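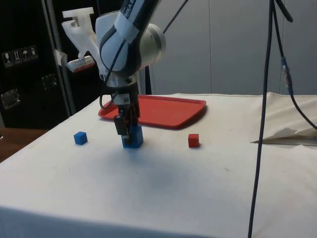 # Workshop Notes: The Sorting Bench at Allthorpe

The sorting bench at the Allthorpe shared workshop has now reached the stage at which a written account may be useful to other members. The project began in February as a modest proposal by Lise Cormier and myself, and its stated purpose was to have a robot arm pick up coloured blocks and set them down in a tray. That remains the whole of its purpose. Members who have asked whether the bench will eventually sort screws are referred to the final section.

## The work surface

The arm was mounted before any thought had been given to what it would be working over. The original tabletop was brown wood with a varnish that returned a good deal of glare from the overhead lights, and the colour detection regularly lost the edges of the blocks. Kai Tiedemann suggested covering the table with a plain white cloth, and this was done the same evening.

The cloth has been satisfactory on the whole. It wrinkles, and it has acquired several yellowish-brown stains near the front edge, which do not appear to trouble the software. It has not been washed. Removing it would mean taking up everything on the table and repeating the calibration, a task that occupied Siyabonga Venter and me for 2 evenings and that neither of us is eager to repeat.

The blocks are red and blue, in more than one size. The tray is red plastic with a raised rim. A red tray was a questionable choice for a system that must also find red blocks, and Dwight Beaulieu recorded his objection at the time. The present arrangement is to mask out the tray region before the colour step, which works provided the tray has not been bumped.
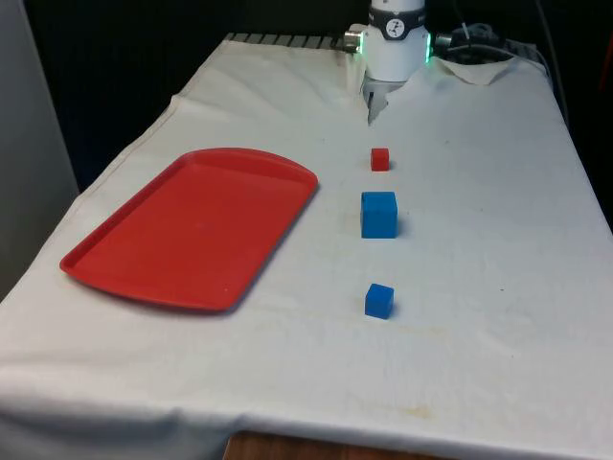
The starting layout was a matter of some discussion. Our early trials used blocks scattered by hand, and the results could not be compared from one evening to the next. We now keep a short set of written layouts in the project binder, several of which place the blocks more or less in a line beside the tray. Whoever is running the session reads out the layout number, sets the blocks and records the result. It is a dull procedure, but the notes have been far easier to read since it was adopted.

## Gripping

The most persistent difficulty has been the height at which the fingers close. The control program, which we call Drornard after the street where the first version was written, originally used one grip height for every block. The larger blocks were taken close to the top and tended to rotate on the way up. The small ones were approached so low that the fingertips brushed the cloth and dragged it, and everything resting on the cloth moved as well.

Manon Beaulieu rewrote this portion so that the height is set from the estimated size of the block. In the last full session before the change, 31 of 48 attempts ended with the block in the tray. In the first full session afterward, the figure was 40 of 48. The remaining failures were largely blocks standing close to a neighbour, where one finger came down on the wrong side. 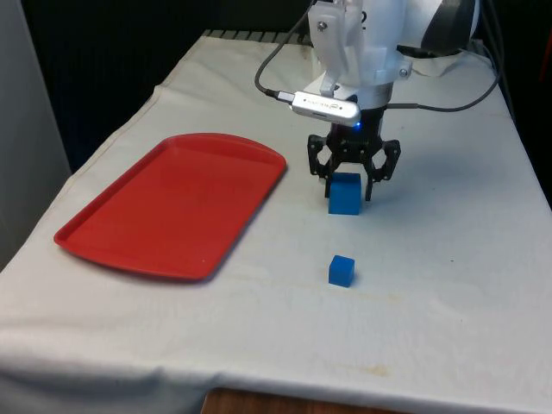 *Large blue block in the grip, small blue block in front.*

We have also learned to pay attention to cable routing. A cable that hangs freely at one end of the arm's travel may pull tight at the other, and for a time we attributed the resulting hesitation to the software. Siyabonga re-dressed the cables with more slack at the wrist. The loops are larger than I would prefer - they look untidy from the front of the bench - but the hesitation has not returned.

## Outstanding items

The following matters remain open:

- The cloth should be fastened along the back edge, where it bunches.
- The tray requires a fixed locating stop. Dwight has offered to cut one from scrap.
- Close neighbours need a rule of their own, probably a choice of approach angle. Manon and Kai have different views on this and both versions will be tried.
- The layout binder should be copied, as there is only one.

As to screws, the gripper was not selected with such small parts in mind, and no work in that direction is planned. Members wishing to try the bench for themselves may speak to Lise, who keeps the booking sheet beside the Gromell drill press. The emergency stop is to be tested before each session and the test initialled in the binder.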